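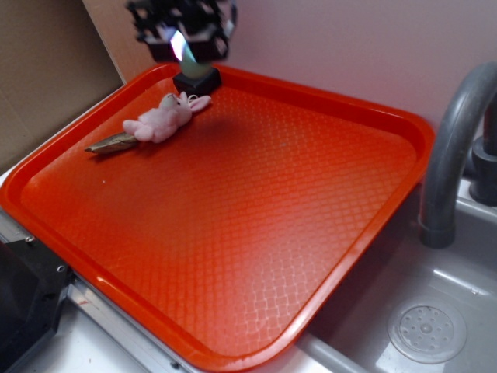
To: Grindton Regional Suppliers List
From: Office of Corporate Communications, Simano
Subject: Re: Simano purchase of Stusix — questions on open orders and the Pan yard

Last updated: June

Members of the list,

The message quoted below was received from a member firm shortly after the purchase of Stusix was made public. Several other firms have written with similar questions. With the agreement of the list moderator, we are answering all of them in one place.

> To the Simano communications office:
>
> Our company has supplied valve seats and threaded fittings to Stusix for a number of years. We read the notice about the sale on this list and would like the following points cleared up, as we have production already scheduled against Stusix purchase orders.
>
> First, will open purchase orders be honored at the prices shown on them, or will they be reissued by Simano? Our agreement allows either party to reopen pricing on a change of ownership, and we would prefer not to do so if it can be avoided.
>
> Second, which payment terms apply? Stusix paid at 40 days. We understand that Simano normally pays at 60. For a shop of our size the difference is a serious one.
>
> Third, is the yard at Pan going to stay open? We deliver there twice a month and our trucking contract is written around it.
>
> Fourth, the notice mentioned a new head of well services but did not say whether the Stusix purchasing staff would report to that person. We would like to know whom to call.
>
> We would appreciate a reply to the list, as we are aware that other members are in the same position.

Our responses follow in the order of the questions.

Open purchase orders. All purchase orders issued by Stusix before the closing date remain valid and will be honored at the stated price and quantity. They will not be reissued. Suppliers should continue to show the original Stusix order number on packing slips and invoices. Orders placed after closing will carry a Simano number beginning with the prefix SX and will be subject to the Simano general conditions of purchase, a copy of which will be sent with the first such order. Where an existing agreement allows pricing to be reopened on a change of ownership, that right is not affected by anything in this message. Requests of this kind should be made in writing to the purchasing office.

Payment terms. Invoices against existing Stusix orders will be paid at 40 days, as before. New orders will be paid on the standard Simano terms of 60 days. Firms with fewer than 200 employees may apply to keep the shorter terms through the end of the current contract period. The application is one page long and should be sent to the supplier accounts desk together with a recent invoice. Firms that have already applied need not do so again.

The Pan yard. The yard at Pan will remain open. It will continue to receive pipe, fittings and rental tools, and the receiving hours are unchanged, with the gate closing at 4 p.m. The inspection and threading work now done at Pan will be moved in stages to the Grindton plant, where Simano has added floor space for it. Suppliers whose goods go directly to inspection will be given a new delivery address before their part of the work is moved. Until that notice arrives, please deliver to Pan. Two loads have already been sent to Grindton in error and had to be turned around at the supplier's cost — we would like to avoid a third.

Reporting lines. The Stusix purchasing group will report to the new vice president of well services, who joined Simano from its offshore division and has managed purchasing and field operations there. The individual buyers remain in their present positions and may be reached at their present telephone numbers. Stusix e-mail addresses will forward to Simano accounts through the end of the year.

Two further matters were raised by other members. On employment, Simano has taken on all 800 Stusix employees at closing. Staff whose work moves from Pan to Grindton will be offered a transfer. On product names, the Stusix name will be kept on the rental tool line. Test certificates and drawings bearing that name remain acceptable, and suppliers do not need to change part markings or tooling.

Supplier qualification is a separate subject and will be covered in its own message. For the present, any firm holding a current Stusix approval is treated as approved by Simano for the same class of goods. Approvals that lapse during the changeover should be renewed using the Simano form.

Questions about a particular order should go to the buyer named on it. Questions of general interest may be posted to this list, and this office will reply to them here.

Office of Corporate Communications
Simano

You are receiving this message as a subscriber to the Grindton Regional Suppliers List. To receive the monthly digest in place of single messages, change your delivery setting on the list page.

This archive uses cookies to remember your display settings. By continuing to browse, you accept their use.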